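Search this site Go Advanced search

Visit report: Ondier test hall, September open afternoon

The doors opened at 2 pm and our group went straight to bay 4, where Ondier runs its mixed-item picking cell. I had asked to see this one. Several of our members handle returned household goods, and the question they keep sending me is what happens when the hand gets it wrong.

We found out sooner than planned. The cell had a run of 845 picks on the list for that day. At pick 338 the fingers went down for a brush near the wall of the bin, and the hand kept pressing after it had touched the floor. The arm should have stopped on contact. It stopped a moment later, when the operator hit the button.

No one was hurt and there was no one inside the marked area. The operator left everything where it was, wrote down the pick number and called the cell lead over before touching the controls. We were asked to step back behind the line, and we did.

The lead went through the log with us watching. The force reading at the wrist had dropped out for a short time and come back. While it was out, the software — a package called Wokach — went on using the last good value, so as far as it knew the hand was still in the air. She suspected a connector at the wrist but said she would not put that in the fault report until it had been tested on the bench.

I asked about wear on the bins. One has a white panel along its far wall, and the lower half is scraped through in a wide dark band. She said the marks had built up over many weeks of test runs and that contact with the walls is logged as a minor event. My view is that it should be looked at more often than that. A minor event that wears through a panel is worth a line in the weekly check.

The bins are clamped to the bench so they can't walk under load. Ondier checks the clamps at the start of each shift. After a hard stop they check them again, and that second check is now a written step.

Two points I have passed on to members. A missing sensor reading should stop the arm, and you should ask your supplier to show you that by unplugging it. Also ask who is allowed to restart after a stop. At Ondier it is the cell lead only, and the cell was still off when we left.

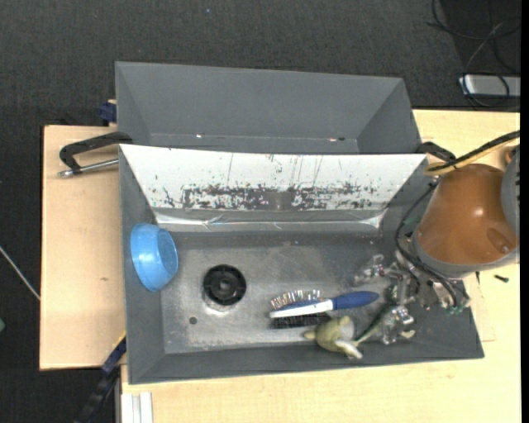

Şükran Yazıcı
Site Visits Coordinator

Şükran organizes member visits and writes up the reports. Corrections from host sites are added to the page when they come in.

Recent visit reports
Zusimine: guarding on older conveyor lines
Tamihana packing centre, morning shift
What to bring on a site visit

Contact us | Copyright, all rights reserved | Back to top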